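Scarves, shuttles and a very long cup of tea

November 14, 2025

I keep promising myself I'll write in here every night, and then the dishes and the dog and the phone all have their turn and it's suddenly bedtime.

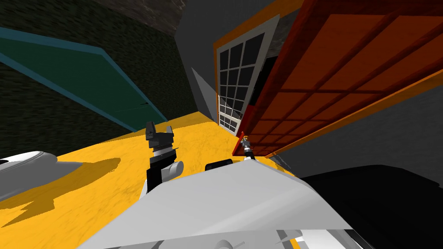

Anyway, the loom. I have finally warped the loom! It has been standing in the spare room with its empty beams since before the winter, looking at me every time I went in for the ironing board, and this morning I put the kettle on, found my good glasses and just got on with it. The plan is a length of plain weave in the grey-blue merino, with a bit of the rust colour running through it wherever I feel like it, and if it behaves itself it'll become two scarves and perhaps a cushion front.

I should say that I'm a slow warper. Mervyn Hartley, who taught the class I did at the hall years ago, could dress a loom and hold a conversation about rainfall at the same time, and never once crossed a thread. I have to turn the radio off. I tie my ends on in bunches of 11, and if someone knocks at the door in the middle of a bunch I'm afraid they simply have to wait.

It took me until well after lunch to find out I'd threaded two heddles in the wrong order, right over near the left side, of course, where I'd started and felt so sure of myself. I had a little sulk about it, ate the last of the fruit loaf standing up at the bench, and then went back and undid 72 ends to fix it. I did think about leaving it. I thought about it quite seriously! But I know what I'm like, and I'd have seen that one crooked line every time I wore the thing.

The yarn is from Lukby, the mill shop out past Fernance, where Jen and I drove in the spring and came home with far more than we'd gone for. I bought the merino on the cone, 2,000 metres of it, and it's a lovely thing to handle, a bit greasy still and smelling faintly of sheep. The lady there told me it would bloom once it was washed and I shouldn't judge the colour until then, so I'm trying not to. At the moment it's closer to grey than blue. The rust is some leftover from the Vishwakarma blanket (I called it that after the pattern, and I've never been able to say it without slowing down), which has been on the end of our bed so long that the fringe has felted into little ropes.

I wove the first bit before tea. Only a hand's width, to spread the warp and get my beat even, and my edges are shocking. They always are to begin with. I pull in too much, then I notice, then I leave great loops of weft hanging off the side to make up for it. By the end of the second bobbin it had settled down, and there was that nice steady thump again that I'd forgotten I liked so much. Dulley came and lay across my feet, so every time I wanted the other treadle I had to dig my foot out from under a warm dog.

Jen rang while I was winding the next bobbin and we talked for ages, mostly about her curtains. She's found some heavy linen she loves, but wants it lined, and would I come and help her pin it? Of course I would, though I've told her I'm not going up the ladder. She wants them 13 centimetres longer than the window needs so they'll puddle on the floor. I think she'll be sick of vacuuming round them inside a month, but they're her curtains.

Still to do: wind more of the rust, find the temple (I'm sure I lent it to someone), and oil the squeak in the back beam before it drives us both mad. Also buy another fruit loaf.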